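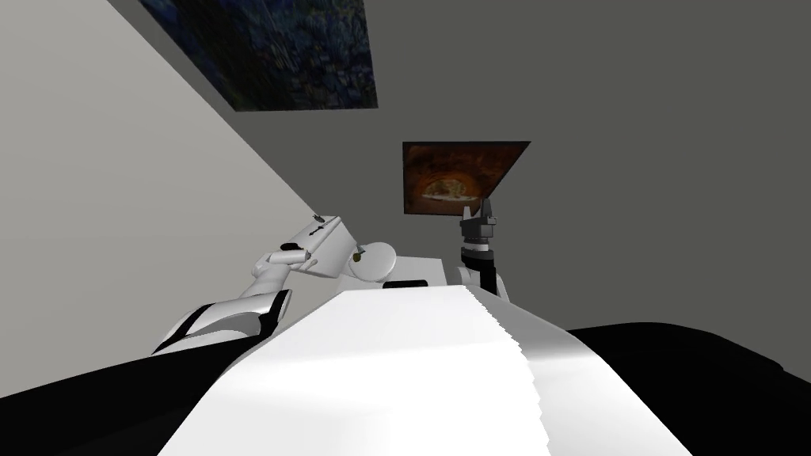 Unit 4: Travel Words and Who Gets to Define Them

By Châu Thái
Posted in October | 14 shares | 3 comments

Notes for the second half of the course. Read them before the seminar, and bring the brochure packet.

4.1 "Expedition" as a sales term

The word comes from Latin by way of French, and for most of its life in English it meant an errand with some force behind it: an army on the march, a party sent out to do a job. It was never a vacation. The travel trade picked it up late and has been generous with it ever since. Our packet has a four-night boat trip sold by Kustel as an "expedition cruise." The passengers get a lecture each evening, a rubber boat ride each morning and a laundry service. I have no quarrel with any of that, but I would like to know what the word is doing there, apart from raising the price.

Kustel's brochure uses "expedition" or "explorer" 117 times. I counted. It names the people who live along the route twice, both times in a caption.

4.2 The origin story problem

Trade writers like to open with a word's origin. It sounds learned and takes one line. Be suspicious of it. Where a word came from tells you little about what a company means by it this season. "Travel" shares a root with an old word for painful labor, and every third blog post will tell you so, usually just before recommending a spa hotel.

When you meet an etymology in a brochure, look it up in a dictionary that gives dated quotations. Then ask whether the rest of the paragraph would change if you struck it out. In the Pliruvik lodge booklet, nothing changes.

4.3 Discovery, untouched, authentic

These three do most of the heavy lifting in the packet. Take them in turn.

Discovery. Somebody already lived there. The verb needs a person who didn't know about the place, and in brochures that person is always the customer.

Untouched. Estrella Valley Walks offers "untouched trails." A trail is a thing made by feet. The same page says the company takes 3000 walkers a year over the pass, which seems like a fair amount of touching.

Authentic. I have yet to find a use of this word in tour material that can be checked. Authentic compared with what? If the village dance starts at 5:30 p.m. so the bus can leave by seven, it may still be a fine dance, and the dancers may enjoy it. The word doesn't help us find out.

4.4 Numbers are not much better

Students who have learned to doubt adjectives often relax when a figure turns up. Don't. Vestthorpe's walking guide says that 70 percent of guests "felt changed" by the trip. The small print gives no sample size, no wording for the question and no date. Were people asked on the last evening, over free wine? We can't tell. A guest who was bored may not have filled out the form at all.

The same guide puts the summit hut at 1352 meters. That one you can check on a map, and you should. I did, and it holds up. Give credit where it's earned.

4.5 What about the travel writers?

The old travel books get quoted in this material constantly, nearly always for mood. Older authors had their own sponsors, debts and readers to please. Some described countries they had barely crossed. Treat a quotation from one of them as you would the "felt changed" figure: find the page it came from and read the page before it.

I am less sure about modern guidebooks. Some are careful. Some copy each other's mistakes, and a closed ferry line can live on for years that way.

Exercise for the seminar

Pick one page from the packet. Cross out every word that could be moved to a brochure for a different country without anyone noticing. Copy out what's left and bring it. Last year's shortest result was about nine words long, and two of them were the phone number.

Reading: packet pages as marked, plus the handout on dated quotations from Unit 2.

3 comments

marlowe_k: Is the Kustel count from the print brochure or the web version? I get a much lower number online.

Châu Thái: Print. The web version has been trimmed. Use whichever you like but say which.

D. in section B: I used to write copy for a lodge. We were told to put "authentic" in the first two lines. No reason given.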